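The Green Pad

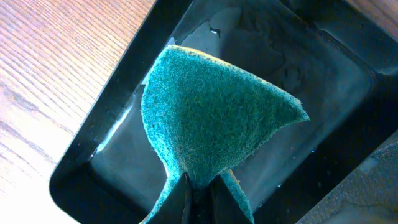 Do you soak the tray first or scrub it dry? Soak it first, in a little water, for as long as it takes to drink a cup of tea.

My aunt asked me that on the phone the night I moved into the flat above the Kuusk bakery, and then answered it herself before I could open my mouth. She had cleaned trays for a living. I had eaten off plenty and cleaned very few.

The flat came with a stove, a bed and a carton of Pustex scrub pads under the sink. The label said 54. The last tenant had used three, going by the gaps in the top row. They were teal green and scratchy on the fingertips, and they smelled like a new raincoat.

The job downstairs came with the flat. I started at four in the morning. The bakers at Kuusk sent up their trays in stacks, black plastic ones with a high rim, and I washed them in the back room with the radio going. Butter came off easily. Sugar glaze got into the corners and set there, and I had to fold the pad over and push it in with my thumb.

By February I was going through a pad every few days. They went soft first, then lost their shape and spread out at the edges. I kept the old ones for the floor drain.

One morning there was a tray in the stack that wasn't ours. It had PEVILMONT pressed into the underside and the number 1492. Pevilmont was the hotel where my aunt had worked. It had closed when I was in primary school, and the kitchen had been sold off in lots.

I ran some water into it and let it stand. I made tea. Then I scrubbed the rim, the walls and the bottom, and went around the corners twice.

I rang her at six — she was always up by then — and told her about the tray. She asked what was on it.

"Glaze," I said.

"Did you soak it?"

I said I had. She asked what colour pads they'd given me, and I told her, and she said the green ones were all right.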